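Notebook - tile adhesive and grout, kitchen backsplash mixes
May, bench 2

Picking up from the last page. The Kitadon mortar that went through the wet cycle is still curing, so this entry is mostly the grout and the layout trials.

8:40 am. Weighed out the first batch of Vendus grout, the dark one. Dry powder 1028 g after sieving, water per the bag. Mixed slow with the paddle, let it slake, mixed again. It came out stiffer than the April batch. Checked the scale with the reference weight and the scale is fine. Did not add water. Last time I chased the consistency with extra water, the joints dried two shades lighter and we had to throw out the panel.

9:30 am. Second batch, same bag, 1047 g. Same stiffness. So it's the bag or the room, and the room is no drier than it was in April. Wrote the lot code on the lid in marker. If anybody opens the other bag of Vendus, please keep the lid with it so we can compare.

Grouted panels A and B with batch one, C and D with batch two. Worked the float at a diagonal to the joints where I could. On a plain grid that is easy. On the triangle layout there is always one set of joints running the same way as the float, and it digs the grout back out. Ended up changing direction for each tile, and it is slow. Panel C took twice as long as panel A. Need to put that in the time estimate for Clitberg, because their price sheet assumes one rate for all patterns.

Low spots where three or more points meet. I filled them a second time with a fingertip and wiped after the haze came up. Panel D still has two pinholes near the top left corner. Left them in on purpose to see if sealer closes them.

11:15 am. Layout. Clitberg wants the faceted pattern for the long wall, squares split into triangles with diamonds between. Cut paper templates and dry-laid one repeat on the floor. Starting from the center line leaves a sliver at the right end that would be a pain to cut and would probably snap. Starting from the left corner gives a full tile there and a bit more than half at the other end. Going with the left corner unless they object.

Also tried the shade mix. With the tiles pulled straight from one box, the light faces bunch up and you see a patch from across the room. Pulling from three boxes in turn fixed most of it. The pale cream pieces are the ones that jump out, so place those first and fill in the grays after.

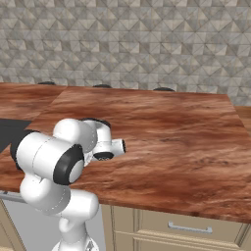
Long wall, render. Gray, taupe and cream facets over the red-brown counter, dark joints.

Dark joints suit this pattern better than I expected. The light grout sample made every cut edge look ragged on the dry-lay, even the good ones. With the dark grout the small chips along the edge mostly disappear. Downside is haze on the pale pieces. Two wipes with clean water were not enough on panel B, and the third one started pulling grout. Next time wait longer before the first wipe and wring the sponge harder.

1:50 pm. Pull test on the older mortar coupons. Kitadon standard set, the dry-cured ones. Best reading 949 N, and the break was in the mortar bed, tile side clean. Worst one let go at the backer and I don't trust it. That coupon had a thin spot in one corner, visible once it was off. Marked it as a bad prep and kept it in the tray. Coverage on the rest was almost 80 percent by the grid sheet. We want better than that on a kitchen wall, so back-butter the triangles. They are small and they rock on the ridges if you don't.

Smaller notched trowel might do the same job with less mess. Haven't tried it.

3:20 pm. Sealer on half of each panel, right half, taped down the middle. Fan on low at the end of the bench, pointed at the wall and away from the panels - moving air across fresh sealer gave us streaks in the winter set. Second coat tomorrow if the first one has stopped being tacky.

To do:
Stain spots on the sealed and unsealed halves (coffee, oil, tomato), leave overnight
Ask Vendus about the lot code
Recut template 4, the long edge is off
Order blades, the current one is chipping the glaze on exit cuts
Time sheet for panel C to Clitberg with the new rate

Wet-cycle coupons come out at the end of the week. Don't move the tray, the labels are only sitting on top.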